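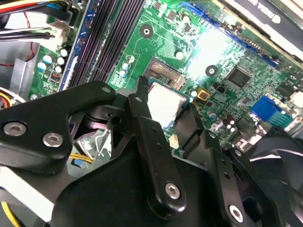

About Clernine

Welcome, and thank you for stopping by! Clernine is a small computer repair shop and evening school on Jansen Street, and if you have ever wondered what goes on under the side panel of the computer on your desk, you have come to the right place.

We started with one workbench in the back of a stationery store. Karlijn Dekker had been fixing neighbors' computers there on weekends, and people kept hanging around to watch, asking what this part was and whether that one could be swapped. After a while she put out chairs. Teun Hermans came in one afternoon with a dead desktop under his arm, stayed until closing, and was teaching the beginners' course by the following September (the desktop is still with us, and still runs).

These days we have 900 square feet of our own, with a front counter for repairs and a long classroom behind it. The counter takes in all the usual troubles: machines that won't start, machines that start and then think better of it, fans that howl, and older family computers that somebody would dearly like to keep going a bit longer. We look before we quote, and we will tell you plainly if the money would be better spent on something newer.

The classroom is where our hearts are, though. Our main course is called Open Case, and it runs for six evenings. You begin with the side panel off and a good long look around, finding the motherboard, the graphics card, the fans and the connectors at the back. Then come the parts people are most nervous about, and the processor is always at the top of that list. We spend a whole evening on it. You learn how the lever and the metal frame on the socket work, how to line up the chip, why fingers stay well away from those little gold contacts, and how to clean off old thermal paste before the cooler goes back on. There is plenty of time, and nobody is rushed through it!

We teach on ordinary desktops, many of them older ones with a blue VGA connector still on the back, as those are the computers our students tend to have at home. Most were given to us by local families and offices. When a class has finished with them, the good ones are cleaned up and passed along through our Wolov program, which has placed 300 working computers with students and retirees in the Cloditz area so far. We would love to reach 500, so if there is a tower gathering dust in your closet, please bring it by. We remove and wipe the drives ourselves, and you are welcome to stay and watch.

No experience is needed for any of this, and you don't have to bring tools. Come in and say hello, have a look at the benches, and ask Karlijn or Teun anything you like. The coffee is on the shelf by the door.

Page last updated 2021-04-05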